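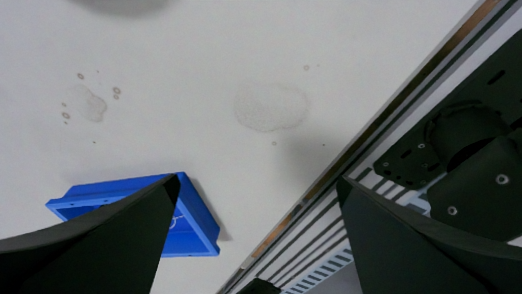 Herb seeds – your questions

How many seeds are in a packet?
It depends on the plant. Our Tumico chamomile comes in packets of 100, and the Grimetari valerian in packets of 50, as the seeds are bigger and (sorry!) dearer.

Do I have to sow them straight away?
No, but don't leave them in a drawer for years either. I keep mine in a jar in the coolest cupboard in the house. Valerian is the fussy one, so sow that the same year you buy it.

When should I start?
I sow most things in April on the windowsill. Chamomile can go straight outside once the soil has warmed up a bit. Don't bury it – just press it down and water gently, it needs light to come up.

Where's the best place to sort and sow such tiny seeds? 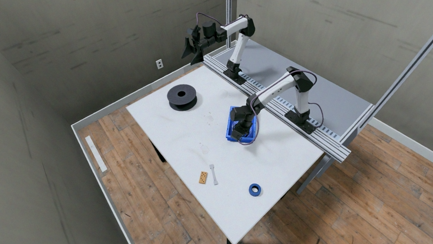 Chamomile seed is like dust, and I've lost more of it to the kitchen floor than I care to admit. Pick somewhere out of the draught and tip out a pinch at a time. Dark seeds vanish on dark wood, so a big white tabletop like the one in the picture is what I'd go for, with plenty of elbow room for the trays and labels. A sheet of white paper does the job too!

How long before anything comes up?
Chamomile is quick, usually up to 2 weeks. Valerian takes its time, and lemon balm seems to please itself.
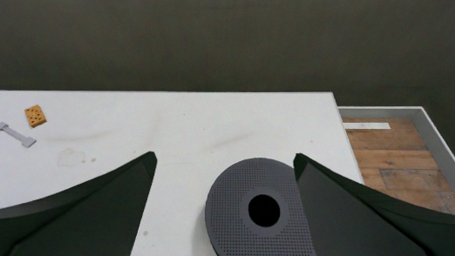
If you've still got bare compost after 4 weeks, drop me a line and tell me which packet it was. Don't throw the tray out yet, though – my Ojala lemon balm has surprised me more than once.

Can I use the herbs instead of my tablets?
Please ask your doctor or pharmacist first. I love my bedtime tea, but I sell seeds, and valerian in particular doesn't mix well with some medicines.

Can I collect my order?
Yes, from the shed in Lemudham. Just choose collection when you pay and I'll email you when it's packed.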